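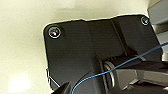

Mounting plate, two screws, blue cable in front

Bench hardware meeting, Grideck workshop, August
Opened at 2:12. Minutes of the last meeting accepted with no changes.

1. Plate and fasteners
The black plate stays as the reference part for drawing 1353. Clastulport quoted a replacement blank with a lead time of 17 working days. No order placed. Screw torque values are missing from the drawing and will be added before the next issue. Thread locker was discussed and left open.

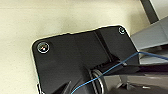
Dumisani Mofokeng

The upper corners of the plate are rounded, and the drawing must carry the corner radius. Mkhize asked that the fastener callouts list head type and size separately, as the screw heads near the two upper corners do not look the same size in the views on file. Agreed. Finish to be called out as matte black, no gloss topcoat.

2. Cable
The thin blue cable is to be shown on the assembly drawing as a separate item. Fisano will supply the outside diameter and minimum bend radius. Clip spacing is held until those values arrive. 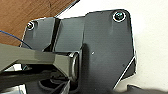 3. Bracket seams and joint
The narrow dark slot beside the central section will be dimensioned from the plate edge. Tolerance proposed by Mkhize, to be checked against the supplier's sheet. The cylindrical joint gets its own detail view. Scale of the detail view was debated at some length and

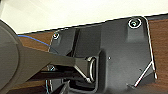
set at 2:1, with hidden lines turned off. Parts list to follow the same item order as the assembly drawing.

4. Other business
Label stock is low. Fisano to reorder.

Closed at 3:05.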